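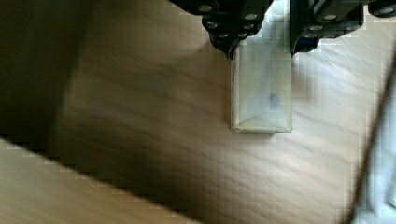 *Wrist cam, plated fingers on the see-through block.*

**Slide 1: hello**

Morning all. I'm Florante Layug, and I've spent the time between 11th February and last week swapping fingers on an arm and arguing with Kristine Macapagal about which ones we should keep. She's in the second row and she'll shout if I get a number wrong. Please do!

(Wait for laugh. If no laugh, carry on.)

The short version: two sets of fingers, the Agbeko and the Flellero, one arm, the same small wrist camera throughout. We logged 1894 grasps with the Agbeko before swapping over, then 1691 with the Flellero, which is fewer than I wanted, but the bench was booked out in March and we had to lump it.

**Slide 2: why the kitchen bits**

We started with plain blocks like everybody does. Flat sides, easy to pinch, makes your slides look lovely. Kristine's view was that a block tells you whether the jaws close and not a lot more, so we moved on to long thin things and big curvy wooden things, on a marble top.

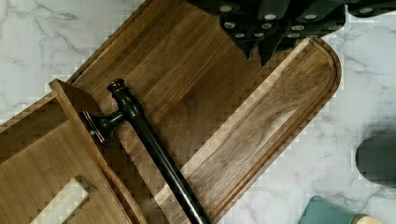

The long thin ones were where I lost most of my hair. If you come down a bit off centre on a shiny round bar, it wants to roll away from you, and the Agbeko tips are narrow enough that you get very little second chance. The Flellero pads are wider and a touch softer. They forgive you more, but they're clumsy near anything else on the bench.

(Ask who's had this problem. Kristine to bring the spare tips round, 4 in the bag, count them back in!)

**Slide 3: the camera moan**

I moaned about this at Plalska too, so sorry if you're hearing it twice. With the camera on the wrist, your own gripper fills a good chunk of the top of the picture. 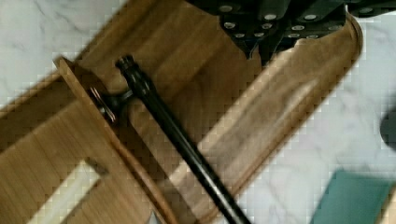 We tried three mounting angles in the end. Tilting it further forward gave us a better look at the tips but we lost sight of what was coming up on either side, and the planner got jumpy. The middle angle won, though I'd still like a second camera off to one side. Dark jaws over a black tool are a pain as well, so if you're buying fingers, ask for a lighter colour.

**Slide 4: what we'd pick**

Agbeko for tight spots, Flellero for anything round. Pleltden are keeping both sets and so are we. Swapping takes nearly 3 minutes if you haven't dropped the hex key.

(Questions. Kristine takes the controller ones.)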